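When the Arm Won't Let Go of the Bag

3 min read

If you've run the Nivdale bag task for any length of time, you've met this fault: a finger snags in thin plastic, the arm keeps pulling, and the joint current climbs until everything stops. Ours did it all through April, bless it, and I've finally written down how I clear it.

1. Press stop and keep your hands out. A stopped arm can still sag a little, so give it 40 seconds.

2. Look at where the fingers are. Trouble likes to start at the bottom folds of a hanging bag, or down in the trash can, where both grippers can end up in the same heap.
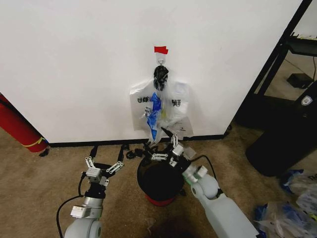
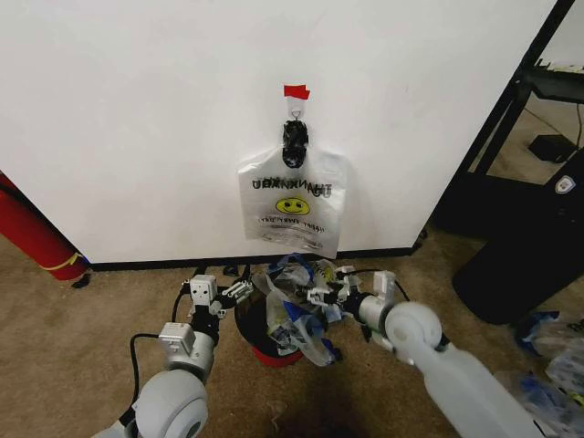

3. Open the grippers from the console, one at a time. Please don't tug! If plastic is wound round a finger, snip it with blunt scissors.

4. Read the log. If you see fault 93, lower the grip force to 40 and try again on a fresh bag (Aled Hopkin talked me into this one, and I'm so glad he did).

Contact Mutbridge | © Mutbridge | Back to top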